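Readers wanted for the Tarkitton manor rolls

The Tarkitton manor rolls are said to be well understood. Four books have used them to show that villagers in this part of the country lived quiet lives under a mild lord, paid their rents on time and rarely went hungry. I have read all four, and I don't believe three of them. The fourth copied the other three.

We are looking for people to read the rolls again, from the first membrane to the last, and to write down what they say. There are 400 court entries in the first batch. Most deal with strayed pigs, blocked ditches, bad ale and daughters who married without leave. Some deal with people who ran away, and those are the ones the books tend to skip.

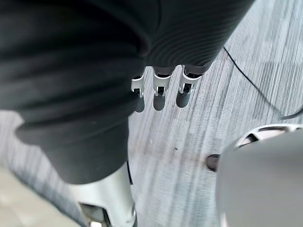
Do I need to know Latin?

A little helps, but you can start without it. The clerks used the same few dozen phrases over and over, and Tomoyo Hirose has put together a word list that covers most of them. If you can read a difficult hand with patience, you will pick up the rest.

## What the work involves

Each reader gets a run of 26 entries at a time. You read from photographs on your own screen, type what is there, and mark anything you can't make out. A blank with a question mark is worth more to us than a clever guess. Too much of what passes for knowledge about medieval villages began as a clever guess in somebody's footnote.

A second reader then does the same entries without seeing yours. Where the two differ, Farhad Babaei looks at the original and decides. He has been known to decide that both readers were wrong.
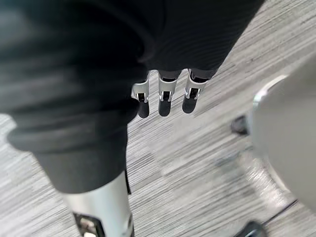 Clothing comes up in the rolls more than people expect, mostly when it was stolen, pawned or seized for an unpaid fine. The clerks were sparing with detail. Dark cloth bunched into soft folds, with a thick roll of it wrapped round like a cuff, would probably have gone down as "one black garment" and a price. Please don't improve on them. If the roll says "garment", we don't want "cloak", however sure you feel, and we don't want a paragraph on what the owner must have felt at losing it.

## Who we want

You might be a retired teacher, a student, a family historian or someone who has never been near an archive. We don't ask for a degree. We do ask that you:

- can give four hours a week from January until the batch is done
- have a screen big enough to read small writing on
- will put up with being corrected, sometimes bluntly
- don't come with a theory you want the rolls to prove

That last point applies as much to people who think every medieval peasant was in chains as to those who think they were all dancing round a maypole. I have had letters from both.

- We can't use machine transcriptions. We tried one on the Potwood rental and it turned a widow into a windmill.

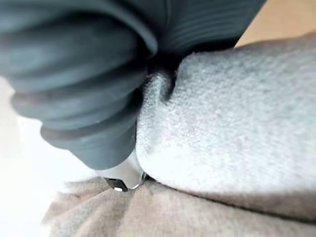 ## Pay and practical matters

There is a payment of £300 for each reader who finishes the full share, and £500 for the two second readers who will also check place names. It isn't much for the hours. I would rather say so now than have you work it out in the spring.

Training is one afternoon, in person or online, led by Mahnaz Bagheri. Travel is paid back if you keep your tickets. Your name will appear in the printed edition, and so will your doubts, in the notes, where they differ from the agreed reading.

## How to apply

Write to Pouran Mirzaei at the Tarkitton Rolls office with a page about yourself. Leave out your passion for the past. Tell us instead about something you once believed about history and then stopped believing, and what changed your mind. We will send a short sample entry for you to try, and we reply to everyone, though not quickly.

Firouzeh Ebrahimi
Editor, Tarkitton Rolls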